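The great craft table clear-out, part two

August 2026

So I finally did it. After I wrote back in May that I was going to sort out the craft table "this weekend, for real," a few of you very kindly asked how that was going, and I very kindly didn't answer. Well, it's mostly done! I'm writing this with a glass of iced tea and glue on my elbow.

For anyone new, the craft table is the old dining table we brought with us when we moved to Irngate. It was supposed to be temporary. Then it got the flowery tablecloth (the one I bought for 20 dollars at the Tindall flea market and still love, speckles and smudges and all), and once the cloth was on, it became the place where everything gets put down. Mail. Batteries. Half a bag of felt. One flip-flop.

My plan was to use the three-bin method, where you have one bin for keep, one for give away and one for trash. I gave up on that by lunchtime because the keep bin was full and I was using the trash bin to prop the door open. What did work was going by type. All the paper first, then all the thread, then paint, then the weird stuff. I really recommend saving the weird stuff for last - it's the fun part, and by then you've got room to spread it out.

Paper took the longest. I had a box labeled Good Paper and a box labeled Paper (Good), and both of them had wrapping paper scraps in them the size of a playing card. I kept one box. Thread went into the Kostico drawers I got last winter, the little stackable ones, and I now have 24 of those and every single one has something in it, so please don't let me buy more thread.

Then the weird stuff! This is where I lost most of an afternoon. Corks, a doorknob, a bundle of chopsticks, bottle caps, soda cans I'd been meaning to cut up for ornaments, and a bunch of plastic odds and ends that I have clearly been keeping for their color alone.
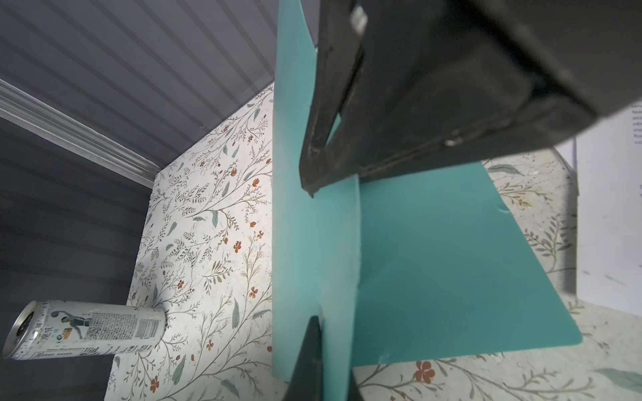 Jess at Jestus Lane

I have a real soft spot for that teal thing. It's flat panels that cross through each other, so you get this nice standing-up shape, and the color is a soft turquoise with a bit of a sheen. Against the rust-orange flowers on the cloth it makes me so happy. I keep thinking it wants to be the middle of a mobile, or maybe I'll just stick it on the windowsill and call it decor. It went into keep. (Yes, I know. Keep is getting big.)

The cans are a different story. I've been saving them for two years for a tin-flower project and I've made exactly one flower, and it bit me. I'm holding on to a couple in case the mood strikes and the rest are going out with the recycling. The doorknob stays. It's a really good doorknob.

Somebody asked in the comments last time how many buttons I own. I poured them all into the big mixing bowl and tried the kitchen scale, then weighed a small handful and did the math, and I'm going to say roughly 3000. I was not prepared for that. I've put 125 of the prettiest ones in a jar for the quilt border and poured the others back in the tin, where they can think about what they've done.

Still left to do: the paint (half of it is dried up, I can hear it rattling), the ribbon, and whatever is in the shoebox with the rubber bands around it. I also want to give the tablecloth a proper wash before I pile things on it again, if anyone has a trick for getting old glue spots out of printed cotton. I've tried vinegar and I've tried ice. The ice sort of helped, but then I had a puddle.

Next post will be the quilt border, unless I open the shoebox first.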